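Workshop > Notebooks > Testmont cell > August > Wrist camera, baskets and the shadow business

Started just after nine. Coffee machine descaling itself, so the first hour of this should be read with sympathy.

Where we were: the basket planner on Testmont has been rejecting good approaches on the white wicker since the last merge. It does this politely. It plans, gets to the pre-grasp pose above the rim, takes one look through the wrist camera, and then reports "workspace occupied" and goes back to where it started, like a man who has opened the wrong toilet door. The old version never did this, because the old version never looked.

The occupancy check is the bit I wrote in the spring and was rather pleased with. It takes the wrist view, runs the segmenter from the Conora package, and asks whether anything solid sits between the fingers apart from the thing we mean to grasp. Label it "target", label it "surface", label it "gripper", and anything left over is an obstacle. It was tested mainly on brown cardboard boxes under the ceiling lights. I see now that a brown cardboard box under ceiling lights is about the kindest object in the world.

Wicker is unkind. It has a few hundred little gaps, each with its own small opinion about depth. And it's pale, and we're by the window.

10.40. Pulled the log and replayed the rejected approaches with the mask overlay on. In every one of them the obstacle is a blob with a squarish body and a bit sticking out to the right. I spent longer than I will admit to wondering what we had left in the basket. Then I jogged joint six by a few degrees and the blob moved as well.

It is our own arm. The planner is refusing to proceed because it has seen its own shadow, and by the old country reckoning that means six more weeks of integration.
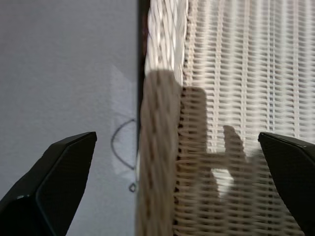
The segmenter isn't being stupid, to be fair to it. The shadow goes across the weave as one connected dark region, it has edges of a sort, and at its lower end it runs off towards the right finger, so the gripper mask and the shadow mask end up touching. Once they touch, the merge step has a choice between calling the whole thing gripper and calling the whole thing obstacle, and I told it in the spring to be cautious. The weave does still show through, which is what a person would go by. The network has the weave as well, somewhere, but it gets averaged away two layers before anyone asks.

There is also a sunlit patch in the lower part of the shadow where light gets through between parts of the arm. The segmenter calls that "target", quite correctly, and surrounds it with obstacle. The grasp scorer then finds a lovely little island of basket with a moat round it. I have a soft spot for that failure.

11.15. Options, written down so I stop going round them:

a) Blind down. Works at once. Also works until the cloud moves, or someone wants to see outside, or we ship the thing to Tratimdale, where by all accounts one wall is window. Not a fix. Did it anyway for ten minutes, to confirm. All approaches accepted. Blind back up.

b) Raise the obstacle threshold until the shadow drops under it. This is the fix that somebody (me) will be tempted by at five o'clock. It would also let through anything dark and soft-edged, for instance a glove.

c) Use depth to veto. A shadow has no height. If the region labelled obstacle lies on the same fitted surface as the target around it, it isn't an obstacle. Sensible, and the depth on wicker is dreadful close up.

d) Predict the shadow. We know where the arm is, and with a rough light direction we could project the arm model on to the basket and mask it. Elegant. Would need a sun.

Going with c, with some of d's ideas kept in a drawer.

Notes on the depth, before I forget. Within a hand's width of the rim the wicker depth is mostly holes and wild values, and the nearest part of the rim is so blurred in colour that matching on it is hopeless. The body of the basket is better than I'd feared, as there's plenty of texture for the matcher to hold on to, apart from its habit of slipping one row and matching a strand to its neighbour. You get a surface that is right in shape and then, in stripes, exactly one strand wrong. A median over a biggish window gets rid of most of this. I don't need the weave, only to know if something is standing on it.

So the veto does this now:

- take the obstacle region and a border of target pixels round it
- fit a low-order surface to the border only, with the outliers thrown away
- compare the median depth inside the region with the fit
- if it agrees within tolerance and there are enough valid pixels, relabel as target
- if there aren't enough valid pixels, leave it alone and be cautious

The last line matters. First version had it the other way round by way of a misplaced "not", and for a happy twenty minutes every obstacle in the world was a shadow. The unit test passed too. The unit test had been written by the same person.

Lunch. Coffee machine has finished descaling and now says it needs descaling.

13.30. Ran the replay set through the new check. It holds 1,711 wrist views, collected over the summer, brown boxes and all. Of those, the old check refused 26 that I'd call shadow and nothing else, going through them by eye with the overlay off. The new one lets all but a couple through. Those two are both right up against the rim, where there's too little depth and it falls back to being cautious, as designed. I can live with a planner that is nervous near edges. So am I.

No new false accepts in the replay, but I don't put much weight on that. The set has hardly any real obstacles in it, for the reason that we tidy up before recording. Put it on the list: record untidy.

14.10. Live. Window side, blind up. First approach accepted, second accepted, third rejected with a message I had never seen. Turned out that relabelling happens after the mask goes out to the visualiser but before the planner reads it, so the screen was showing me the previous state of affairs with great confidence. The rejection itself was a plain joint limit. Moved the publish call below the relabel and added a small field saying which stage a mask came from. Half of all debugging on this cell is finding out that two programs are looking at different things, and the stage field should have been there from the start.

Then put a black work glove on the basket as a real obstacle. Rejected, good. Flattened the glove as far as it would go. Rejected still, though only just. Laid a single sheet of dark paper flat on it: accepted, as one would expect, and the planner would cheerfully have grasped through it. For our purposes a sheet of paper is a shadow that somebody printed. Not fixing that.

Timing. The surface fit adds a bit per call and I had been worried about it, but the border gets subsampled to 4,000 points before fitting and it now vanishes into the noise beside the segmenter. Don't go higher, there's no gain, and the old laptop's fan begins to express itself.

While I was in there: a second oddity that has nothing to do with the shadow. The support surface next to the basket is pale grey with a soft bright patch of reflection on it, and there is a thin dark curved line running through that patch, plus a tiny diamond-shaped thing close by. The edge finder adores the curve. In several replays it has joined it on to the basket outline, which gives the basket a kind of ear. The grasp scorer doesn't mind, but the footprint estimate comes out too wide on that side and the collision margin swells to suit. For now I drop any contour piece whose two sides have the same label. Crude, works. The proper answer is to have the footprint come from the depth and leave the colour edges out of it, and that's a bigger job than I want to begin with an hour to go.

15.50. Khúc asks (it's our branch manager script, and it asks about everything) whether I want to squash the commits. There are nine, one of which is called "please". Squashed.

Config changes, for whoever runs the cell next:

- shadow veto is ON by default in the Testmont profile and OFF everywhere else until it has had a week
- depth median window went up; if you're grasping anything thin, put it back down
- the "cautious" flag hasn't changed meaning, whatever the commit history suggests
- mask messages carry a stage field, so old recordings need the converter run over them or the replay tool will sulk
- ticket 909 can be closed, although its title ("ghost in basket") is to be kept as a mark of respect

Still open. The veto assumes the target around the shadow is smooth enough to fit, and that holds for the side of a basket and probably doesn't for a heap of cloth. Need to try it with the basket full. Also haven't tried it with the lamp on at the same time as the window, which ought to give two shadows with a darker bit where they cross, and I'd like to be properly awake for that one. And the light comes round a good deal through the afternoon. By four the arm's shadow had slid off the wicker altogether and the bug could no longer be made to happen at all, so anyone wanting to reproduce it should come in the morning and bring sunshine.

Left the arm parked, blind up, replay set copied to the shared drive under the August folder. Tomorrow: full basket, two lights, and a look at whether the tolerance should scale with distance. I think it should. I thought that in the spring as well, and wrote a comment in the code saying so, and then set it to a constant.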